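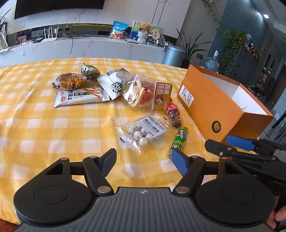 Tips for the Kedholm hand gripper, after nearly 9 weeks with the rental kit. Wed 25 April, quick notes.

– Crinkly bags: grab the folded top edge, not the middle. Fruit chips crush easy.
– Small glass bottles go in the box last. Squeeze slow, pad flat on the glass. Dont pinch the foil cap.
– Candy tubes roll on you. Tablecloth helps alot, bare table is a pain.
– Buns – barely close the fingers. Stop when the wrapper moves.
– Wipe the blue pads with a damp rag. No dish soap, goes slippery for a day.
– Check the linkage screws every 100 picks or so. Ours worked loose.

Rental is $148 a month from Hernow, pair of grippers, spare pads in the bag. Deposit $500, got ours back ok on the first kit. Worth it for packing practice, pricey for just messing around. Pads sold separate again in May.

Questions to Kieran Yeoman, evenings best.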